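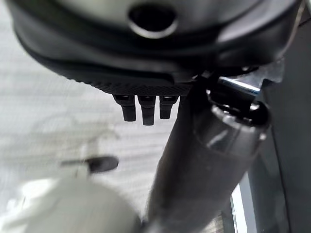
The October meeting of the Boscombe Film Circle opened with the program for next spring, and it was a lively start. We have been wanting to do a proper season of haunted machine pictures for ages (killer cars, possessed telephones, computers that lock the doors) and the list of suggestions had reached 35 titles before anyone had their coat off. The discussion quickly got onto what makes a machine frightening on screen, and most of us agreed it comes down to getting in close. Smooth dark gray casing with a soft shine along the rim, one round black hole ringed in silver, and already you are wondering what is looking out of it! The best of these films hardly show the whole machine until the last reel. Agreed to go ahead with the season in March, one film a week for four weeks.

Date of meeting: October 18, 2020
Present: 14 members, plus two joining by video link
Apologies: received from three members
Minutes of the last meeting: accepted with one correction. The running time of the director's cut of Skumgate was given as 100 minutes and should read 122.

1. Report on the Skumgate screening

This went down a storm. For anyone who missed it, Skumgate is the one about the fishing village where the fog comes in and the harbor bell starts ringing underwater. We showed the long version, and the feeling was that the extra 22 minutes are worth having, especially the whole business with the lighthouse log, which the shorter cut throws away in two lines. Several members had only ever seen it on a worn-out tape and could not believe how much there is going on in the dark parts of the picture.

Two members felt the ending still doesn't work. There was a long and very enjoyable argument over this, and it was left unsettled. Sound was a little low in the back rows for the opening ten minutes. To be checked before the next show.

2. Choosing the March films

Stemia was the first choice by a clear show of hands. It is the greenhouse film, where the watering system starts deciding which of the staff it likes, and it runs a brisk 84 minutes, so there will be time for a talk beforehand. The member who proposed it has offered to bring a collection of lobby cards.

Yao was proposed as the second film. Some doubt was raised over whether it is a machine picture at all, as the elevator in it may only be haunted by the person who died there. After some back and forth it was decided that an elevator is a machine whoever is haunting it. Yao is in.

The third and fourth slots are still open. A silent was requested, with live piano if possible. The upright in the side room needs tuning and a price will be asked for. There was also strong support for something really terrible and cheerful to finish on, and members are asked to send in their worst.

3. Program notes

Last season's single sheet was popular and people took them home, so this time we will try a folded booklet with a page on each film. Notes to be no more than a page, please, and no giving away endings - there were complaints. Print run to be 100 copies. The cover drawing has been offered already and the rough sketch passed round was wonderful.

4. Projection and seating

The spare lamp has arrived. Chairs to stay spaced out as they were in September, and the video link will carry on for the talks, though we cannot show the films themselves that way.

5. Any other business

A member asked whether we could swap recommendations between meetings. A shared list will be started, horror first but all kinds welcome.

The box of old fanzines is still looking for a home. It has some great stuff in it, including a complete run of reviews of creature features with the reviewer's ratings in skulls. Anyone with shelf space, speak up.

Next meeting: same room, usual time. Bring ideas for slots three and four.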